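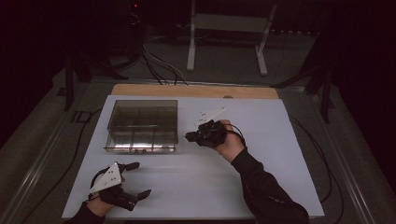

Pristhorpe Local Records Group
Minutes of the October meeting, held in the reading room at 6:30 p.m.

Present: Gisela Montecinos (chair), Arsen Lytvynenko, Halyna Stasiv, Valentyna Zakharchenko
Apologies: Ustyna Hrynyshyn

1. Minutes of the last meeting
Approved with one correction. Under item 4, "ward maps" should read "ward registers."

2. Matters arising
The missing volume of poor relief accounts has been found. It had been shelved with the school board papers. Arsen has changed the shelf list.
No reply yet from the county about the duplicate coroner's index. Gisela will write again.

3. Skoryk papers
Halyna reported that the first pass through the Skoryk papers is finished. The list now has 1,547 entries, mostly letters and rent receipts, with a smaller group of passenger tickets and naturalization papers. Dates have been left blank where the letter has none, and the cataloger's guess goes in the notes column in square brackets.
Valentyna asked how family names are being entered when the spelling changes from one paper to the next. Halyna has used the spelling on the document and added a cross-reference to the most common form. Agreed to keep this, and to say so in the introduction to the list.
Two letters mention a boarding house on Mernorwood Road that does not appear in the street directories. Arsen will check the tax rolls.
ACTION: Halyna to send the list to all members. Arsen to check tax rolls.

4. Access to closed files
Box 512 holds case notes from the immigrant aid office, and some of the people named may still be living. Valentyna proposed that the box stay closed until each file has been read and dated. Gisela would prefer to open the older files now. After discussion it was agreed to open the files that can be dated with certainty and hold back the others. Readers asking for a closed file should be given the request form and told to expect an answer in 30 days.
ACTION: Valentyna to draft a notice for the desk.

5. Research guide
Draft 2 of the guide to immigrant family records was discussed. Comments:
- The section on church registers is too long and repeats the leaflet.
- Move the part on census records to the front.
- Add a line saying that the Zavo mill payrolls are held elsewhere and we have only the index.
- Ustyna sent a note by email asking that the word "alien" be explained where it is used in record titles. Agreed.
ACTION: Arsen to revise. Comments on the next draft to go to him directly.

6. Any other business
The microfilm reader nearest the door needs a new bulb. Gisela to order.
Halyna will be away next month and Valentyna will take the minutes.

Meeting closed at 8:10 p.m.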